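Wrist camera picture too bright when the arm is above an open device
Posted in Cells and Fixtures, Friday, July 4, 2025

Urari_bench
Hello all. We have a small cell which takes apart old network devices. The arm goes down with the gripper open and the wrist camera must find the screw holes in the steel bar. Since we moved the cell nearer to the window, it finds them only sometimes. Exposure is fixed at 3620 in our software, and I did not change it since January.

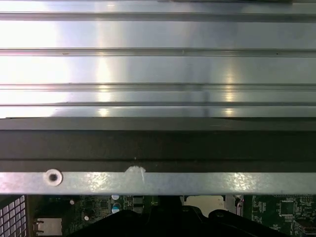 I cleaned the lens twice and made the calibration again with the board from Cereo. It is the same. The left side of the aluminium is almost white, and the hole in the bar is also on the left. Must I buy another camera?

Tkachuk
Please do not buy anything yet. Brushed aluminium behaves like this with any camera. First put a blind on the window. Then turn your lamp so that it shines from the side and put a sheet of white diffuser before it. I would lower the exposure in steps of 50 and look at the bar only, you don't need the aluminium to look nice. Also limit the search area to the bar, then the software does not care what the panel does.
When it is stable, write the values on paper and keep it at the cell. We have lost ours one time.

prilstead70
had same problem, we put black tape on fixture, was better. check also camera screws are tight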